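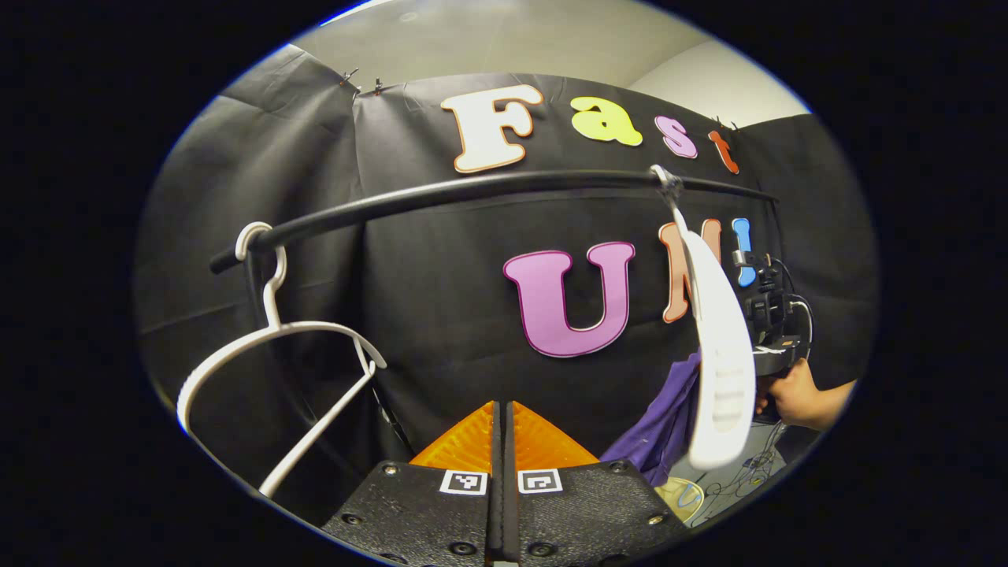
Brenda Marsden wrote in to say that a rod which bows is a rod that was bought too long, and that she has never owned a straight one in her life. I think she's half right, and I've put her point into the section on rods.

# Clothes hanger

A **clothes hanger** (or coat hanger, or just "hanger" in my house) is a shoulder-shaped frame with a hook on top, made for hanging up a shirt, a coat, a dress or a pair of pants so it doesn't crease. Most have a lower bar too, which closes the triangle and gives you somewhere to fold pants over.

## Plastic hangers

White plastic is the one I see everywhere, and I own far too many of them! They're light, they don't rust, and they come in packs of 50 if you buy the Dawber kind (I did, and I'm still finding them). The hook may be molded in one piece with the body or it may be a separate part that swivels. Some bodies have slots or cutouts, and on my Lilo ones the slots are handy for looping straps through. Slick plastic does let silky things slide off, so I wrap a rubber band around each end.

## Rods

A hanger is only as good as what it hangs on. Closet rods are usually fixed at both ends, and a long one wants a bracket in the middle. Thin rods bend, and Brenda is right that longer ones bend more, but weight matters as well: my old Brasel rod stayed perfectly level until I moved the winter coats over in November.

## Hanging things up

Dong-hyun Ra taught me to put the hanger in from the bottom of a T-shirt (stretching the neck is how collars go wavy), and I've done it that way ever since. Button the top button on a dress shirt. Knits I fold over the lower bar, or I leave them in a drawer, and heavy coats get a wide Vokberg hanger with proper shoulders.

## Against a dark cloth

People who sell clothes or put on little displays often hang a piece in front of plain black fabric, and I love how colors come up against it, purple especially. Binder clips hold the cloth fine. Steam it first if creases bother you; mine always has a few.

## See also

- Garment rack
- Trouser press
- Padded hanger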